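10 Feb 2024

Spent most of the day on the equipment list for April. Rorkley sent their quote for the second arm, 2,923 before shipping, and the spare finger set is another 296. Jamell has not written back. I went through the basket jobs again to see what they call for before I sign anything.

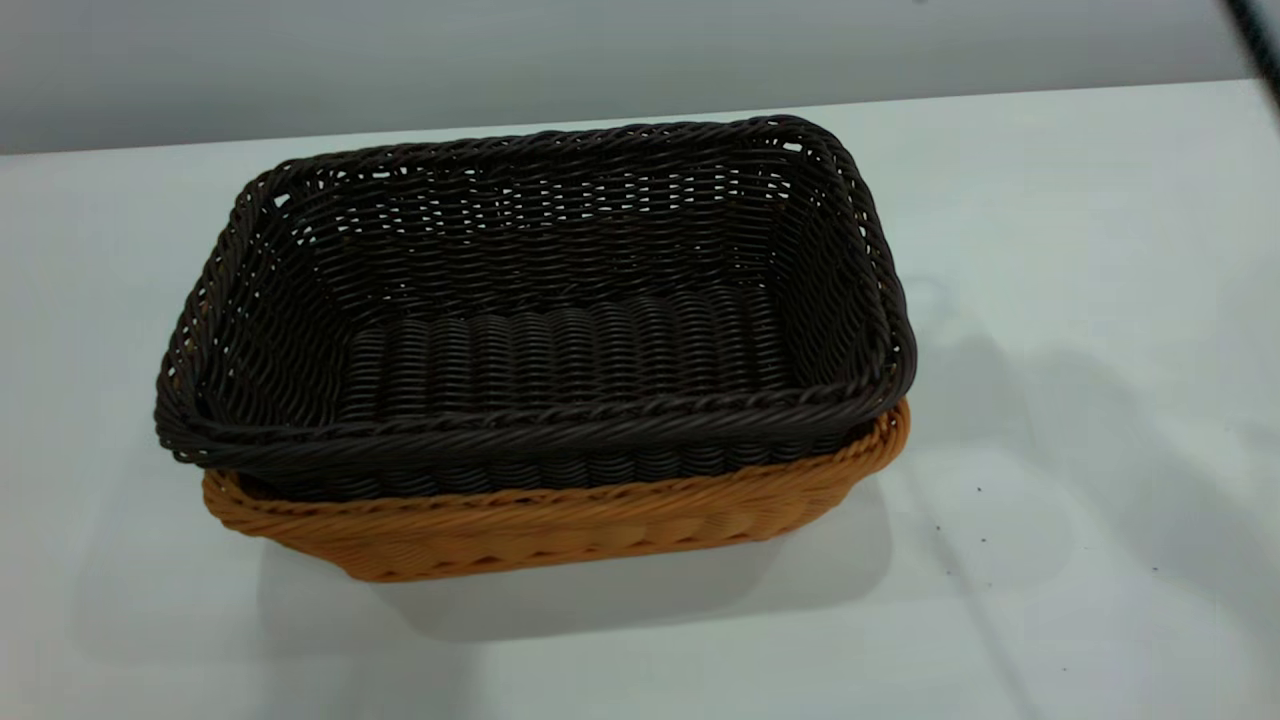 Do we need the second arm by April? Only if the Prurnia order goes ahead, and that is still open.

Baskets are hard on fingertips. The weave has gaps all over and the braided rims are thick, so I put spare fingers ahead of the new table on the list – the table can wait. 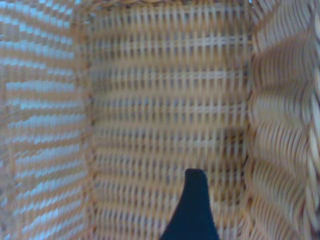 What happens if a finger wears out early? Samarakoon sells singles, but they quote up to 40 days for delivery, so one full set stays on the shelf.

I also want 20 more baskets in mixed sizes and colors. Dark brown is the one I'd test most. Cheap enough to come out of supplies.
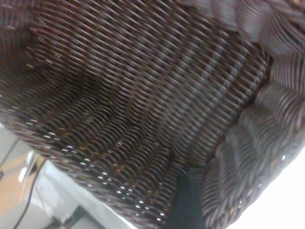

Still to do

Ask Rorkley if shipping drops when the arm and fingers go together. Write to Jamell again. Move the table to next year's sheet.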